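2020-02-29

A day that only comes around every four years ought to be spent on something grand, I suppose, and I spent mine sorting drawers. I don't regret it one bit. The rain started before breakfast and never really let up, and there is something so cozy about being indoors with a pot of coffee and a job that can be done mostly sitting down on a cushion.

I've been putting off the little gray nightstand since January, when Noémie and I hauled it home from the Lapointe sale. She paid for it, strictly speaking, and I carried the heavy end, and we agreed on the drive back that this made it mine. It has three drawers and an open space under the top, and ever since it came through the door it has been swallowing things. I would walk past with a battery or a shoelace in my hand and think, well, just for now. You know how that goes. By last week the bottom drawer wouldn't shut without a push from my knee.

So this morning I took everything out and put it in piles on the bed. Batteries that may or may not be good. The instructions for the old Trulero radio, which I gave away to Wayne Fortin two summers ago (I must mail them to him, he has probably been turning that dial by guesswork all this time). A packet of sunflower seeds. Reading glasses, the pair I accused poor Ginette of sitting on. And a long letter from my aunt that I sat down and read all the way through, twice, which cost me the better part of an hour and was the nicest hour of the day.

There was also a jigsaw piece. I have a 700-piece puzzle of a harbor in the closet that I have always believed to be complete, so now I'm afraid to look.

Once the drawers were empty I wiped them out with a damp rag and a little soap and left them open to air. The bottom one is deeper than I remembered. I rubbed a candle stub along the runners, the way my grandmother did with her dresser, and it slides much better now, although the middle one still has a mind of its own and likes to stop just short of closed. The top has its scuffs and I've decided to leave them be. I could sand it and paint it again but I like the gray, and I know myself, I'd get halfway and it would stand on newspaper until June.

Ka-ming Chien called while I was in the thick of it, wanting to know whether I'd be coming to supper at Barkuston next month, and we got to talking about furniture and then about her knees and then about whether a nightstand really has to stand next to a bed. She keeps hers by the back door for gloves. I said I was thinking of making mine into a snack stand for card nights, with the crackers up high and the drinks down low, and she laughed so hard she had to put the phone down. But she didn't say it was a bad idea!

And I do think it will work. The white bowl goes on top, toward the back where an elbow won't catch it, and the cans go in the bottom drawer, where anyone in the low chair can reach down and help themselves.
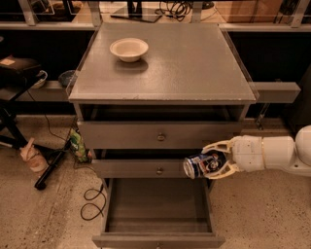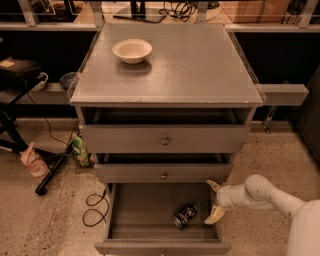

A can on its side takes up more room than you'd think, so I may end up buying a divider, or cutting one out of a cracker box if I'm feeling thrifty. The bowl is for Cukis, the lemon kind, which Wayne Paquette eats by the fistful while insisting that he doesn't care for sweets. I bought 2 bags yesterday and have already opened one, purely to check on them.

For the upper drawers I haven't settled anything. The cards could go in the top one, along with the score pad and the good pencil, and then the middle one could hold napkins. Or the napkins could go in the open space underneath the top where people can see them. Ginette says people never look in a drawer they haven't been told about, and she's right about most things to do with guests. I'll ask her when she comes by to borrow the cake pan.

The piles are still on the bed, of course. I moved them to the chair at suppertime and I'll have to move them again before I can sleep. I did throw away the sunflower seeds, then fished them back out of the trash, since it's almost spring and there's that bare strip along the fence. Soup for supper, and the end of the brown bread, toasted. It has been raining for nearly 3 days now and the gutter over the porch is dripping again, so that's tomorrow's job if it clears, and I still need stamps for Wayne's instructions.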